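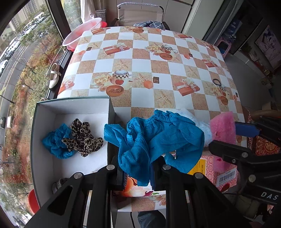 Volidlow (sonde)

Volidlow est un projet de petite sonde spatiale destinée à l'étude d'astéroïdes géocroiseurs, financé en grande partie par souscription publique. Le projet réunit l'association Istus, qui en assure la direction, et le bureau d'études Cifuentes, chargé de la plateforme. L'instrument principal, Jetska, est un spectromètre infrarouge compact. Lancement non encore attribué. La sonde est au stade de l'intégration.

À ne pas confondre avec Volidlow-Essai, maquette mécanique ayant servi aux tests de vibration (voir plus bas).

Origine

L'idée part d'un constat assez banal dans le milieu : les petits astéroïdes qui croisent l'orbite terrestre sont nombreux, mal connus, et les grandes missions n'en visitent qu'une poignée. Les observations depuis le sol donnent une orbite, une magnitude, parfois un type spectral. Rarement plus. Istus, jusque-là active surtout dans l'astronomie amateur et le suivi d'occultations, propose alors une sonde unique, légère, capable d'un survol rapide.

Première version du dossier : deux survols, un atterrisseur, une caméra couleur. Abandonnée. Trop lourde, trop chère. La deuxième version ne garde qu'un survol et un spectromètre. C'est celle qui a été retenue, avec des retouches.

Le nom Volidlow n'a pas de signification officielle. Plusieurs explications circulent sur les forums de souscripteurs, aucune n'est confirmée par l'association.

Financement

La campagne de souscription a été ouverte en octobre, avec des paliers allant de la simple mention sur le site à l'inscription d'un message dans la mémoire de bord. Elle a réuni 4000 souscripteurs. Parmi eux, 771 ont choisi le palier « message », ce qui a obligé l'équipe à revoir la taille de la mémoire réservée à cet usage – un détail technique mineur mais longuement discuté.

Le reste du budget provient de dons en nature (heures d'ingénierie, accès à des moyens d'essais) et d'un apport de Cifuentes, qui conserve en échange la propriété des plans de la plateforme. Cette clause a été critiquée. Une partie des souscripteurs attendait une publication intégrale. Istus a répondu que les données scientifiques seraient libres, les logiciels de traitement aussi, mais pas la structure ni le système de propulsion.

Le coût du lancement n'est pas compris dans la souscription. Point souvent mal compris, et source de plusieurs demandes de remboursement. Elles ont été acceptées.

Description technique

Plateforme

La sonde a une masse de 159 kg au lancement, ergols compris. Structure en panneaux nid d'abeille, forme de parallélépipède, deux ailes de panneaux solaires déployables. Le contrôle d'attitude est assuré par 4 roues à réaction, dont une de secours, et par de petits propulseurs à gaz froid pour la désaturation. Deux viseurs d'étoiles. Une centrale inertielle.

La propulsion principale est électrique. Poussée faible, impulsion spécifique élevée, durées de fonctionnement longues : le choix habituel pour ce genre de mission. Il impose en revanche une croisière lente et une gestion serrée de la puissance électrique, l'instrument et le propulseur ne pouvant pas fonctionner en même temps.

Le contrôle thermique est passif pour l'essentiel (isolant multicouche, radiateur sur la face opposée au Soleil). Quelques réchauffeurs sur les réservoirs et la batterie.

Jetska

Jetska est un spectromètre à imagerie travaillant dans le proche infrarouge. Il doit repérer les signatures des silicates – olivine et pyroxène surtout – et la bande liée aux minéraux hydratés, si elle est présente. L'instrument est fixe par rapport à la plateforme : c'est toute la sonde qui pivote pour suivre la cible pendant le survol. Solution simple, pas de mécanisme de pointage, donc une panne possible en moins. Mais la vitesse de rotation demandée au plus près de l'astéroïde est élevée et la fin de la séquence risque d'être floue.

Le détecteur est refroidi par une petite machine cryogénique. C'est la pièce la plus fragile de l'ensemble et celle qui a causé le plus de retard. Le premier exemplaire a été renvoyé au fabricant après des vibrations excessives au démarage.

Un volet protège l'optique durant la croisière. Ouverture unique, non réversible.

Télécommunications

Bande X, antenne moyen gain fixe, deux antennes bas gain pour les phases critiques. Débit modeste. Les données du survol seront stockées à bord puis transmises sur plusieurs semaines. Les messages des souscripteurs restent dans la mémoire et ne sont pas retransmis vers la Terre, sauf un court extrait prévu en fin de mission.

Intégration et essais

L'assemblage se fait dans les locaux de Cifuentes, en salle propre. Les procédures sont celles du secteur : sas, tenue complète, comptage de particules, contrôle de l'humidité, mise à la terre des opérateurs. L'optique de Jetska est la partie la plus sensible à la contamination, moléculaire autant que particulaire. Un film très mince de composés organiques sur un miroir suffit à créer une fausse bande d'absorption dans le spectre, et donc à fausser l'interprétation. D'où la présence de plaques témoins, posées près de l'instrument et analysées régulièrement.

Aucune stérilisation n'est prévue. La cible n'est pas considérée comme un corps d'intérêt biologique et la mission ne comporte ni contact ni retour d'échantillon. Les exigences de protection planétaire se limitent dans ce cas à une documentation et à une analyse de trajectoire.

Essais menés sur la maquette Volidlow-Essai :

vibrations sinus et aléatoires, trois axes
choc de séparation
déploiement des panneaux, une aile puis l'autre
mesure du centre de masse, réservoirs pleins et vides

Le déploiement de la seconde aile a échoué au premier passage, une charnière étant montée à l'envers. Corrigé, repassé, conforme.

Restent à faire sur le modèle de vol : essai sous vide thermique, compatibilité électromagnétique, étalonnage final de Jetska. L'étalonnage doit se faire à froid, instrument monté, ce qui suppose que la machine cryogénique soit livrée et acceptée.

Déroulement prévu de la mission

Lancement en passager secondaire, sur une trajectoire de libération. Puis phase de recette, quelques semaines. Puis croisière avec arcs de poussée, entrecoupés de périodes balistiques pour la navigation et les communications. La cible dépendra de la date de départ ; l'équipe tient à jour une liste de candidats, classés selon le coût en delta-v, la distance au Soleil et l'intérêt scientifique.

Séquence de survol :

acquisition de la cible par les viseurs, raffinement de la trajectoire
ouverture du volet de Jetska, mise en froid du détecteur
arrêt de la propulsion, passage en poursuite autonome
spectres de la face éclairée à l'approche, puis au plus près
regard arrière, si la géométrie le permet
retour au pointage Terre, début de la vidange mémoire

La poursuite autonome est indispensable : le délai de communication interdit toute correction depuis le sol pendant la rencontre. Le logiciel correspondant a été écrit par Istus et testé sur simulateur, avec des formes d'astéroïdes variées, y compris des binaires. Les résultats sur les binaires sont moyens. Le logiciel hésite entre les deux corps, un correctif est à l'étude.

Une extension vers une seconde cible est envisagée si les réserves d'ergols le permettent. Elle ne figure pas dans les engagements pris auprès des souscripteurs.

Objectifs scientifiques

Objectif principal : relier le type spectral observé depuis la Terre à la composition réelle de surface, à une échelle plus fine. L'altération spatiale (vent solaire, micrométéorites) rougit et assombrit les surfaces, et brouille la comparaison avec les météorites étudiées en laboratoire. Un corps petit, à rotation rapide, pourrait avoir une surface plus fraîche. Hypothèse discutée.

Objectifs secondaires : forme générale, état de rotation, présence ou non de régolithe fin. La mesure de masse n'est pas au programme, la cible étant trop petite pour dévier la sonde de façon mesurable à la distance et à la vitesse prévues.

Critiques

Outre la question des plans, deux reproches reviennent. Le premier vise l'absence de caméra dans le visible : Jetska fournit des images, mais de faible définition, et une partie du public espérait des vues détaillées. Le second porte sur le calendrier, modifié à plusieurs reprises et communiqué tardivement. L'association publie depuis un point d'avancement chaque samedi, de longueur très inégale.

Certains spécialistes jugent aussi que le survol unique à grande vitesse offre un rendement scientifique faible par rapport à un rendez-vous. L'équipe l'admet dans le dossier de mission, en renvoyant au budget et à la masse disponible.

Voir aussi

Astéroïde géocroiseur
Spectroscopie infrarouge
Propulsion électrique
Financement participatif
Salle propre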